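L'inventaire de Landutden

Mervin Gauthier arriva à Landutden en juillet, par le car de six heures, avec une valise et une chemise cartonnée que la maison Bista lui avait remise la veille. La chemise contenait un plan de la commune, une lettre d'introduction et un formulaire de 53 pages. Il avait lu le formulaire pendant le trajet. Les dernières pages étaient blanches.

Le travail consistait à dresser la liste des cloches. Bista assurait les clochers, les beffrois, les horloges publiques, et l'ancienne liste datait d'avant le barrage. On savait qu'une partie de la vallée avait été noyée et que des cloches avaient été remontées dans le haut du village. On ne savait pas combien, ni dans quel état, ni qui payait pour elles.

L'hôtel se trouvait en face de l'arrêt. La patronne prit la lettre, la lut jusqu'au bout et la lui rendit.

– Vous venez pour les cloches, dit-elle.

– Oui.

– Il faudra voir Drilleo.

Il crut que c'était un homme. C'était une ferme, à une heure de marche, sur le versant nord. Il y monta le lendemain matin. Le chemin longeait le lac un moment, puis tournait dans les hêtres. L'eau était basse. Au milieu du lac on voyait une rangée de pierres plates qui avait dû être le haut d'un mur, et des oiseaux étaient posés dessus.

À la ferme, une femme âgée étendait des draps. Il se présenta. Elle finit d'étendre ses draps, ramassa la corbeille et lui fit signe de la suivre jusqu'à la grange. Elle ouvrit un battant. Au fond, derrière une faneuse, il y avait quatre cloches posées sur des traverses. La plus grande lui arrivait à la taille.

– Celle-là vient de Saint-Aubin, dit la femme. Les deux petites, de l'école et du lavoir. La dernière, on ne sait plus.

– Il y avait une cloche au lavoir ?

– Pour les enfants. Quand on lâchait l'eau du moulin.

Il sortit son mètre et son carnet. Il nota les diamètres, les inscriptions, les fêlures. La cloche de Saint-Aubin portait un poids gravé, 2819 livres, et le nom du fondeur, McIntyre, ce qui l'étonna. Il demanda d'où sortait un McIntyre dans la vallée.

– Un Écossais. Il était venu pour une cloche et il en a fait onze. Il est enterré là-bas.

Elle montra le lac du menton.

Mervin Gauthier écrivit le nom dans la colonne prévue. À la colonne suivante il fallait indiquer le propriétaire. Il demanda à qui appartenaient les cloches.

– À Saint-Aubin, dit la femme.

– Mais Saint-Aubin n'existe plus.

– Non.

Elle attendit poliment. Il laissa la colonne vide et redescendit.

Les jours suivants il vit l'église du haut, la mairie, la chapelle du col et la gare, où la cloche avait été remplacée par un haut-parleur mais restait accrochée sous l'auvent. Il était méthodique. Le soir, il recopiait ses notes au propre dans la salle de l'hôtel, sur la table près de la fenêtre, et la patronne lui apportait de la soupe et du fromage. Il se couchait tôt. Vers trois heures du matin il se réveillait et entendait sonner.

La première nuit il pensa à l'église. Mais l'église du haut ne sonnait plus entre dix heures du soir et sept heures du matin, c'était affiché à la porte, et il avait vérifié lui-même le réglage du mécanisme. La deuxième nuit il compta les coups. Il y en eut 65. La troisième, 65 encore. Le son venait du bas. Il se leva, ouvrit la fenêtre, et quand le dernier coup fut passé il n'entendit plus que la fontaine.

Il en parla au petit déjeuner.

– Ah, dit la patronne. C'est quand l'eau est basse.

– Il reste des cloches en bas ?

– Je ne crois pas. On a tout remonté. Mon père y était.

– Alors qu'est-ce qui sonne ?

Elle réfléchit en essuyant la table voisine.

– Je ne sais pas, dit-elle. Vous reprendrez du café ?

Il reprit du café. Ensuite il alla à la mairie consulter le registre du déménagement. La secrétaire lui sortit trois cahiers entoilés. Tout y était : les bêtes, les meubles, les tombes, les arbres fruitiers qu'on avait voulu replanter, les portes, les fers des portes. Pour les cloches, la page donnait onze lignes, toutes de la fonderie McIntyre. Dix étaient cochées. La onzième disait seulement « chez McIntyre », et la case était restée blanche.

– Elle était chez lui ? demanda-t-il.

– Je suppose, dit la secrétaire. Il avait un atelier derrière le cimetière.

– Et on l'a laissée ?

– Il était mort depuis longtemps. Il n'y avait personne pour signer.

Il resta un moment devant la page. Il avait vu dix cloches, c'était exact. La quatrième de la grange, celle dont on ne savait plus rien, devait venir du moulin. Il la fit correspondre, mit le nom et referma le cahier.

L'après-midi, il écrivit à Bista pour demander des instructions. Il exposa les faits dans l'ordre. Il ne parla pas des 65 coups, puis il se dit qu'un relevé devait être complet, et il ajouta une phrase à ce sujet, au bas de la lettre. La réponse arriva au bout d'une semaine. On le remerciait de son sérieux. Une cloche immergée ne présentait pas de risque assurable. Il pouvait la porter pour mémoire et rentrer.

Il ne rentra pas tout de suite. Il avait encore deux mesures à reprendre à la chapelle du col, et il les reprit. Puis il remonta à Drilleo. La femme écossait des pois devant la porte. Elle poussa une chaise vers lui, et la bassine, et ils écossèrent ensemble.

– Vous l'entendez, vous ? demanda-t-il.

– Quand l'eau est basse.

– 65 coups.

– Pour les femmes c'est 65. Pour les hommes, 85. C'était l'usage de Saint-Aubin, quand il y avait un mort.

Il s'arrêta d'écosser.

– Et depuis quand est-ce que ça sonne pour une femme ?

– Depuis le printemps, dit-elle. Ma sœur est morte en mars. Elle était née en bas.

– Et avant ?

– Avant, c'était pour Louis. Ça change quand il y en a un autre. On n'est plus beaucoup.

Elle prit une poignée de pois et en retira une feuille. Il lui demanda combien il en restait, de ceux qui étaient nés en bas. C'était une question pour le formulaire, ou il la posa comme si c'en était une.

– Moi, dit-elle.

Le soir tombait derrière la crête. Elle rentra la bassine et lui proposa du vin, et il resta dîner. Ils parlèrent du prix du foin et d'une route qu'on promettait depuis dix ans. Elle lui montra une photographie de Saint-Aubin, un jour de foire. On y reconnaissait le mur dont il avait vu le faîte. Il y avait un homme grand, de dos, en tablier de cuir, et elle posa le doigt dessus sans rien dire.

Il redescendit à la lampe. À l'hôtel il ouvrit le formulaire à la première page blanche et y porta la onzième cloche. Fondeur : McIntyre. Lieu : chez lui. Poids inconnu. État : en service. À la colonne du propriétaire, il hésita, puis il écrivit le nom de la femme de Drilleo, au crayon. Il revint aux autres cloches et fit de même pour celle de Saint-Aubin.

Bista lui renvoya le dossier en octobre avec une note. Le mot « en service » avait été entouré. On lui demandait de corriger, ou de justifier. Il occupait alors un bureau au troisième étage, avec vue sur une cour, et il avait sur les bras l'inventaire de deux cantons où il n'y avait ni lac ni Écossais. Il laissa la note une quinzaine de jours dans le tiroir.

Puis il prit le car. La saison était avancée, il avait beaucoup plu, et depuis la route on ne voyait plus les pierres. La patronne le reconnut et lui donna la même chambre. Il dormit mal. À trois heures il était assis sur le lit, les mains sur les genoux, et il n'y eut rien. Il n'y eut rien non plus la nuit suivante. L'eau était haute, et cela suffisait comme explication.

Le matin il monta à la ferme. Les draps étaient dehors. Il s'arrêta à la barrière pour reprendre son souffle, et elle leva la main avec une pince à linge dedans.

– Vous avez oublié quelque chose ? cria-t-elle.

Il dit que non. Il dit qu'il avait un mot à corriger et qu'il voulait vérifier avant. Elle lui désigna l'autre bout du drap. Il posa sa chemise cartonnée sur le mur, sous une pierre à cause du vent, et il vint le tenir.

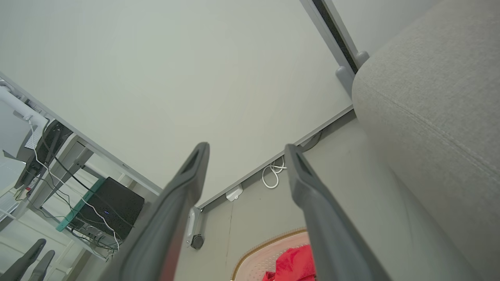
Ils firent les quatre draps, puis les torchons. Quand la corbeille fut vide, elle regarda le ciel du côté du col et dit qu'on aurait de l'eau avant midi, et qu'il aurait fallu attendre demain.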